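Sturnley repair sessions to carry on after hall rent row

The monthly mending sessions at Sturnley's Villanueva Hall will carry on until at least January, after a row over the rent was settled late on 18th July.

People who use the sessions had been told the hourly charge was going up from £3 to £6. That would of meant cutting the mornings short or asking visitors to pay on the door.

The hall's owners, Uvemari, have now agreed to hold the old price. In return the menders will stack the chairs and be out by one o'clock sharp.

Philomena Akpalu, who started the sessions in her own kitchen, said she was "relieved, and a bit tired of emails".

"It was the door charge that bothered me. If someone's got a lamp that needs a new plug and they have to pay to get in, they'll bin the lamp. I would."

Busy year so far. Lamps mostly, then toasters, radios, trousers with the zip gone. One accordion, still waiting on a strap. The group's book shows 98 items brought in since January, of which 37 went home again unmended — some for want of a part, a few past saving.

Kettles are the sore point. Many are glued shut at the base and cannot be opened without cracking. Akpalu wants makers to go back to screws and has written to her MP about it. No reply yet.

The sewing table is short of people. Anyone who can turn up a hem or put in a zip is asked to come along, own scissors if possible. Thread is fine, there is plenty of thread. Buttons too.

Local shop Prerier has offered fuses and flex at cost price, which should help with the lamps. It will also keep a box by the till for small donated parts — knobs, feet, battery covers, that sort of thing. No batteries in the box please, they have to go to the tip seperately. 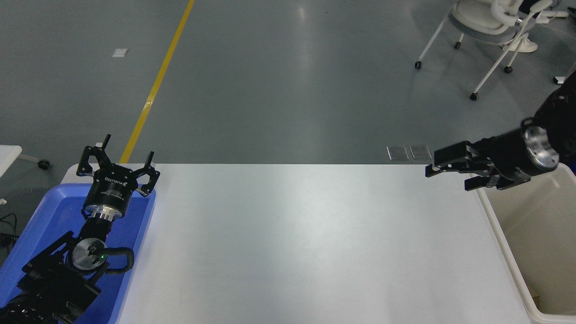

Visitors are asked to book larger items in ahead, as bench space goes quickly and a vacuum cleaner in bits takes up more than you'd think. Sewing machines need booking too. Small things can just be brought on the day. A long white tabletop with a smooth surface is good for most jobs but bad for tiny screws, which roll, so bring a saucer or an old tub lid to keep them in. Leads should come with the item, not left at home in the drawer.

Microwaves and anything that runs on gas can't be taken. Same goes for televisions.

Sessions start at ten. Tea is by the side door, cake if someone has made one. Parking at the back is for blue badge holders only, everyone else should use the road.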